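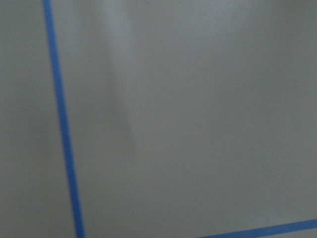
Brelance opens evening program for fathers on parental leave in Ellholm

ELLHOLM, October 2019

The family center Brelance is starting a program for fathers who stay home with a child under two. The meetings take place at the Gyamfi library building on Tuesday evenings, and the first group has places for 12 fathers. The program continues until April and is free for residents of Ellholm.

Brelance already has morning groups for parents, but few fathers come to them. In a survey which the center made this spring, 27 fathers answered questions about their leave. Nearly 12 of them wrote that they did not know any other man who was at home with a baby.

"Many fathers told us that they feel like a guest in the parent groups," says Anastasia Balaskas, director of Brelance. "They are welcome there, but the talk is often about birth and breastfeeding, and they sit quietly. We wanted to give them an evening where they can ask their own questions."

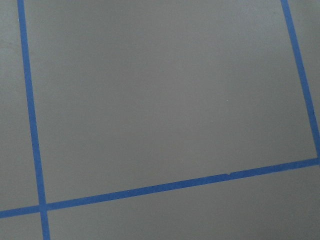 Each meeting lasts two hours. The first hour has a theme, for example sleep, first foods, going back to work, or how to share the night with a partner. The second hour is free talk with coffee. Babies can come along, and it is no problem if a father must leave early - the door stays open the whole evening.

The groups are led by Danai Xenos, a family counselor who has worked with new parents for seven years. She will also offer short private talks after the meeting to fathers who wish it.

"A father who is tired and alone does not always say so," says Xenos. "Sometimes he first talks about the stroller for half an hour. This is fine, we have time."

The program is paid for by the housing company Domumport, which also supports the morning groups. Fathers who live outside Ellholm can join if there are free places, for a small fee.

Registration is open now at the Brelance front desk or by phone during office hours. Partners may register a father too, but please ask him before.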